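About Flokley

Flokley reads what international bodies publish and asks who agreed to it. We are a small newsletter and research desk covering global governance: treaties, summits, pledges, task forces, and the many boards and panels set up when a summit runs out of time.

We started because we didn't believe the press releases. A summit would end, a communique would be handed round, and by evening every bulletin would say that world leaders had "committed" to something. We would then read the text. Quite often the verb was "note", or "welcome", or "encourage where appropriate". Those are words you can sign without doing anything at all on Monday morning.

What we do

We publish two letters a month. The longer one takes a single document and goes through it clause by clause. The shorter one goes back to old promises and checks what became of them. Our archive holds 992 documents, each with the date it was agreed, who put their name to it, and whether any parliament was asked. The last column is the one readers write to us about most.

We also answer questions from councillors, students and the odd MP's office. We don't charge for this. We do say when we don't know, which has cost us a few friends.

What we think

People like to put us in a box, so we may as well set out the sides of it. We don't think there is a secret world government. We have read far too many minutes to believe these people could keep a secret, or agree on a lunch menu. But we are just as wary of the other story, in which every new global body is harmless plumbing and only cranks would ask about it. Power does move upwards, usually in small steps and usually in a crisis, and it seldom comes back down when the crisis is over. Someone ought to be keeping a list.

We are doubtful about emergency powers with no end date. We are doubtful about "stakeholders", a word that tends to mean whoever could afford the flight. And we are doubtful about national ministers who blame a distant body for a rule they voted for themselves — this happens more than you'd think.

Who we are

Aitana Cuesta edits both letters and has the final say on what goes out. She spent 11 years as a parliamentary clerk and still can't read a sentence with "shall" in it without stopping. The archive is run by a team of four, with outside readers brought in for trade and health law. If we get something wrong, the correction goes at the top of the next letter, in the same size type as the mistake.

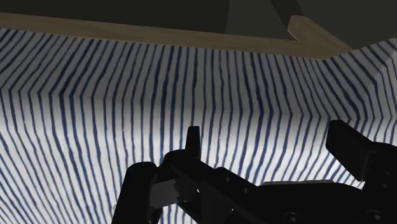

Dark blue stripes on white cloth.

Who pays

Readers do. A subscription is £30 a year and the archive is free to search. We take no money from governments, parties or the bodies we write about. We were once offered a grant by a foundation that wanted to see drafts "for comfort". We said no.

Don't take our word for it. Our accounts go up on this site every December, and you are welcome to go through them the way we go through everyone else's.

Page last checked: August 14, 2023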